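Bin picking: gripper cable snags on bin wall and blocks near the back get missed

Plosholm
Member, shared workshop build

I have a bin picking cell going in our shared workshop and I am stuck on two problems that may or may not be related. The arm is a used KUKA. The bin is bare sheet metal with sloping walls, held with a bar clamp. Parts are long rectangular blocks, reddish-brown and dark, dropped in at random and picked one at a time by a two-finger gripper. Part detection runs on a depth camera with software I wrote myself.

Problem one: picks in the open part of the floor are fine, but when a block lies close to the back wall the planner either rejects every grasp or picks one that closes on two blocks together. Over 1,000 attempts I logged 16 double picks, all of them at the back.

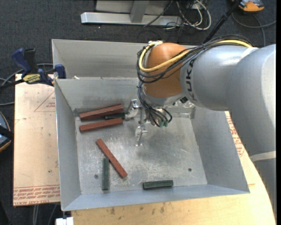 Problem two is the cabling. The thin lines to the tool hang below the wrist and at some wrist angles they rub on the bin edge. I have shortened the loop once already. Shorten it further and it goes tight when the last axis turns past half its range.

I would like to keep the bin. Changing the gripper is possible but I would need a reason to spend the money.

Lopes

Treat them as separate problems.

Double picks. Two blocks side by side at a similar height will merge into one surface in depth data, especially over shiny metal, where you get dropouts and false returns from the floor and walls. Before you touch the planner, save the point cloud for each of the 16 failures and look at the segmentation. If two blocks come out as one object, no grasp setting will fix it. You have two part colors, so use them: run an edge pass on the color image and split the cluster wherever the color changes. That won't help with two blocks of the same color. For those, reject any cluster wider than a single block plus 2 mm and go for something else in the bin first.

Then check the jaw opening on approach. Opening to full stroke every time puts the outer finger into the neighbor or the wall. Open to block width plus clearance and no more.

Matte the inside of the bin as well. Flat gray primer is enough. Scuffed metal gives different reflections depending on where the arm's shadow falls, and that is tedious to debug.

Cabling. Don't keep shortening the loop. Limit the last axis in software instead. A rectangular block looks the same turned 180 degrees, so every grasp has a twin half a turn away and you can always choose the one nearer the middle of the range. Run the lines along the forearm, anchor them there, and leave all the slack in one loop above the wrist.

Grorunier

Just tilt the bin. Parts slide to the front and you never pick at the back wall. Worked for me with wood offcuts.

Dumach

Tilting moves the pile from one wall to the other, so you get the same fault at the front. It also means teaching the bin frame again.

I agree with Lopes on the half-turn trick. One addition - put the cable loop in the collision model as a fat cylinder fixed to the wrist. It is crude and will throw out a few good grasps, but it stops the rubbing. Mine went 1,112 cycles on the original cables after that change, at reduced speed. Also check the clamp. If the bin shifts by even a few millimeters, the wall positions in the planner are wrong and the grasps nearest the walls fail first.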